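How a Night Train Works

A night train is a train you sleep on. You get on in the evening, go to bed, and get off in a different city the next morning. People have travelled this way for more than a hundred years, and in many parts of the world they still do.

This page explains what is inside a night train, who works on it, and what it is like to spend a night on one. Our train is the one that runs from Kernon, on the coast, to Erraji, in the mountains.

Why travel at night?

Kernon and Erraji are a long way apart. If you took a day train, you would spend the whole day sitting down. On the night train you are asleep for most of the trip. You also don't need a hotel for that night, and that can save a family some money.

The night train goes more slowly than the day train. It could go faster, but then it would arrive at three in the morning, and that is not a good time to arrive anywhere. Sometimes it stops for a long while at a quiet station called Vutalico. The passengers don't get off there. The train is waiting so that freight trains can go past, and so that it reaches Erraji at breakfast time.

What is a sleeping car?

The long boxes that make up a train are called cars or carriages. A night train has several kinds.

A seat car has ordinary seats that tip back a bit. This is the cheapest way to travel and the hardest way to sleep.

A couchette car (say "koo-SHET") has small rooms with bunks on both walls. During the evening the lower bunks are used as a bench. At bedtime they become beds. You get a pillow, a sheet and a blanket. You might share the room with people you don't know, so most people sleep in a tracksuit or something like it.

A sleeping car has smaller rooms with proper mattresses. A room is called a compartment. It usually has a little sink, a mirror, a few hooks and a door that locks. Families often book a whole compartment.

The beds on a train are called berths. The top berth has a ladder and a strap or rail to stop you rolling out. Children often want the top one. It is warmer up there, and you can't see out of the window very well once you are lying down.

Who works on the train?

The driver sits at the front in the locomotive. On a long route one driver does not drive all night. Drivers swap at a station part of the way along, usually while everyone else is asleep.

The guard looks after the whole train. The guard checks tickets, talks to the driver by radio and makes sure the doors are shut before the train leaves.

Each sleeping car has an attendant. The attendant shows you to your berth, folds down the beds, and wakes you before your stop. If you feel sick in the night or can't work out how to turn off the light, there is a button to call the attendant.

What do people eat?

Some night trains have a dining car, with tables and a kitchen. The kitchen is very narrow. The cook has to store everything so that it can't slide or fall when the train goes around a bend. Cups hang on hooks and the shelves have a lip along the front.

Other trains only have a snack counter. Many families bring their own food. Sandwiches, fruit and crackers are easy. Soup is not.

In the morning the attendant on the Kernon train brings breakfast to your compartment. It is a bread roll, butter, jam and a drink. The jam is made in a town called Jellow, which the train passes through before sunrise.

What should you pack?

You need two bags. The big one goes on the luggage rack and stays there. The small one stays with you, and it should hold pyjamas or soft clothes, a toothbrush, a water bottle, warm socks and a book. A small torch is useful if other people are asleep and you have to find your shoes.

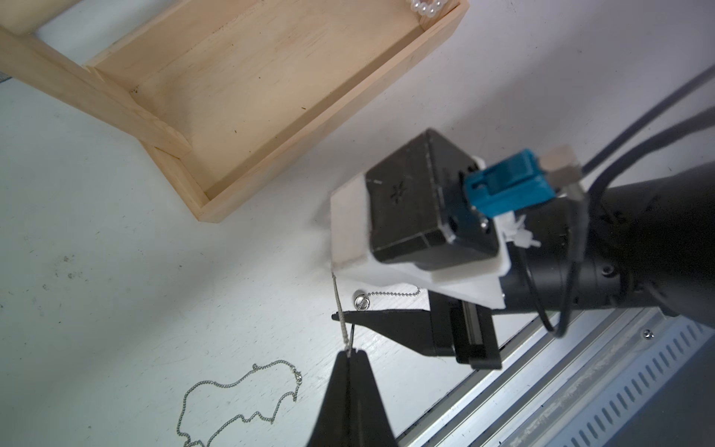 Small things are easy to lose on a train. A compartment shakes all night, and whatever you leave on the bed or the window ledge can end up on the floor or down the side of the mattress. Before bed, put your glasses, watch and coins in one place. Anything with a raised rim will do, such as a wooden tray with square corners. Round things need it most. A pearl necklace will slide off a flat shelf, but the rim of a tray will hold it. If there is no tray, use your shoe.

What does it sound like?

Trains are not silent. You will hear the wheels on the rails, and sometimes a squeal on tight curves. When the train goes over a bridge the sound gets hollow. When it goes into a tunnel it gets louder. Most people find that the noise helps them sleep, and it is the stops that wake them up.

You may also hear a clunk and feel a bump in the middle of the night. This is often a locomotive being changed. The old one is unhooked and a new one is joined on. In the mountains the train needs more power to climb, so the Erraji train gets a second locomotive for the last part.

What can you see?

Take a look outside before you go to sleep. Away from the towns it is very dark, and on a clear night you can see plenty of stars if you turn off the light in your compartment. In February there is snow from Vutalico onward. In the morning, open the blind early. The track follows a river up the valley and crosses it three times.

Words to know

Berth: a bed on a train or a ship.
Compartment: a small room on a train.
Couchette: a simple bunk in a shared compartment.
Freight train: a train that carries goods and no passengers.
Gauge: the distance between the two rails of a track.
Locomotive: the engine that pulls or pushes the train.

Something to try at home

Find a map of your own country and a ruler. Pick two cities that are far apart. Work out where a night train between them could stop, where the drivers might swap, and which places the passengers would sleep through. Then write a timetable for it, starting in the evening and ending at breakfast.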